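Notebook, bimanual laundry bench
Sunday, started 9:40, Rezaul with me until lunch

Continuing from the last entry. The question is still the same: does the policy unload better if we label the demonstrations by subgoal (reach, pinch, pull, lower, release) or if we leave them as one long sequence with only the final state marked. Mitali calls these "cut" and "uncut" and I will use her words here.

State of the data this morning. 678 episodes in the folder, of which 376 are cut. The rest are uncut. I wanted to have the same number on both sides before training, so I made two subsets of 300 each, drawn at random, with the seed saved in the config. Sunil asked last week why I don't use everything. For the final numbers we can, but for the comparison I prefer equal size, otherwise we will argue later about what made the difference.

Setup not changed except for one thing. The basket is now placed by the operator by eye and not on the tape mark. Marisa wanted this, and I agree with her, the tape mark made the task too easy and the policy learned to lower both arms to a fixed point. With uncut training in January it released the cloth in the air over the mark even when Shiuli had moved the basket away for the test.

10:15. Calibrated both wrists. The left one needed a second pass, the offset in yaw did not settle the first time. I do not know why. Rana (the calibration script, for new people who read this) gives a warning about the encoder and then continues, so please read the output and do not only look at the last line.

10:50. First round of the uncut policy. The load was mixed: shirts, one towel, some thin cotton things. It approaches well. The problem comes at the pull. When several pieces are tangled together, the arms pull with the same speed as for one piece, and then stop with the cloth half out. Rezaul counted this as a failure, I counted it as a partial. We looked in the protocol and he is right: partial is only when at least one piece is fully inside the basket. I corrected my sheet.

11:30. Cut policy, same load, put back by hand in the drum. Here the behavior is different from what I expected. After the pull there is a pause, quite visible, and then the lowering starts. I think the pause is the subgoal classifier waiting until it is sure that "pull" is finished. It costs time but the arms do not fight each other during it.
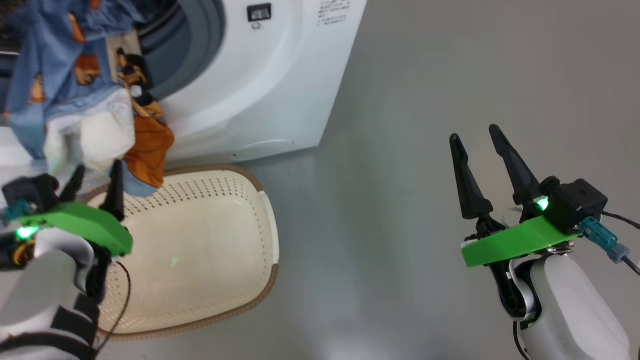

Head view, cut policy. Laundry hanging from the door above the basket, nothing in the basket yet.

I keep this view in the notebook for one reason: it is the kind of state where our labels are not good. Mitali would label it "pull" and I would label it "lower". The blue piece under the orange-brown cloth comes down toward the rim of the basket, so by distance it looks as if lowering has begun, but there is still cloth at the drum. When we cut the demonstrations we never wrote a rule for that. I checked 2 of my own episodes after this and I had labeled almost the same posture in different ways. That is not nice to find in your own work.

Another point on the same view. The printed pieces (the light blue one with the cartoon figures, the black and white one at the rim) may be difficult for the segmentation. My suspicion is that a garment with a busy print is divided into many small regions, and then the number of regions goes up, and the classifier reads this as "more pieces came out". I have not proved it. To test: the same load but only plain cloth, then the same load but only printed cloth, no other change. Shiuli has offered to bring printed children's clothes from home.

12:45. Lunch. Rezaul left for Humudstead.

14:00. Wrote the labeling rule, first version, to discuss with Mitali:

"Pull" ends when no cloth touches the drum or the door rim. If any cloth still touches, it is "pull", also when the lower end is already in the basket.
"Lower" begins only after that.
If a piece falls back into the drum, go back to "reach" and write a note.
If the labeler is in doubt for longer than a few seconds, mark the segment "unclear" and go on.

With this rule the view above is clearly "pull". The disadvantage is that "lower" becomes very short, in some episodes almost nothing. Maybe then we should join "lower" and "release" into one. I would like to hear Sunil's opinion on this, he had the same question on the Grivside folding data and I remember he joined them.

15:10. Relabeled a small set of my own episodes with the new rule. Slow work. Most of the changes are at the border of pull and lower, as expected, but there are also several at pinch, where I had been starting the segment when the fingers close and Mitali when they arrive at the cloth. So we need a sentence for this too. I propose: when the fingers start to close.

16:30. Tried the Vondton viewer for the relabeling. It is better than our own tool for scrolling frame by frame, but it does not save the "unclear" mark, it silently changes it to empty. I lost about half an hour by this. Until it is repaired, use our tool.

Result of the day, as far as I can say. The cut policy looks more stable with tangled loads, but the labels are not consistent enough to claim anything. I will not put today's runs in the table. The sheets are in the folder with the word "pilot" in the name, please don't mix them with the others.

To do
- Mitali and me: agree on the rule, then each label the same episodes without looking at the other, and compare.
- Shiuli: printed and plain loads.
- Me: retrain cut on the relabeled subset, same seed.
- Me: ask Marisa if the basket position should also be varied in height or only on the floor.
- Somebody with more patience than me: the yaw offset on the left wrist.

17:50. Arms parked, power off, logs copied.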